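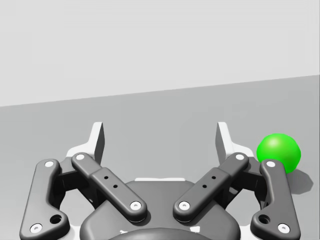
According to Vitória Sampaio, replying to my older post about the garage slab, a grey floor paint will lift wherever damp is coming up through the concrete, and another coat on top makes no difference. I would like a second opinion before I grind anything off.

Details. Single garage, ground-bearing slab, power floated, age unknown. I applied two coats of Restard 971 in March, thinned the first as the tin says, and left three days before putting the car back. The paint is sound along the back wall. It is coming away in sheets where the front tyres stand. A humidity box taped to the slab read 89% at its last reading. Is this damp, or is it the tyres?
Posted by Bohdana Hladun, 2020-12-07

Sérgio Mendes
Possibly both, but look at the back of a loose flake first. If there is a skin of fine cement dust on it, the paint stuck to the surface layer and that layer let go of the slab. Power floated concrete is dense and closed at the top. Paint has very little to grip unless the surface is ground or etched beforehand, and you do not mention doing either.

If the back of the flake is clean and shiny, adhesion failed at the paint itself. Warm tyres soften one-part paints and pull at them as they cool. A two-part epoxy copes better.

Your reading is too high for most coatings whichever it is. Check how long the box was down, as readings taken too soon are of no use, and check the limit on the data sheet. Above it, you need a damp-proof primer under the epoxy. Grind the whole bay, vacuum twice, prime, then coat. Patching only the tyre marks will leave a visible edge and the old paint beside it may lift later.

Lurdes Tavares
I used Carrilho mats over mine and left the paint alone. Works fine.

Duarte Falcão
Agree with Sérgio on grinding. Do not use acid in a closed garage, and if you must, rinse until the run-off is neutral. Also drip some water on the bare patch. If it beads, there is oil or curing compound in there and it has to come off before any primer goes down. Mats trap moisture underneath, so I would not put them on a slab giving that reading.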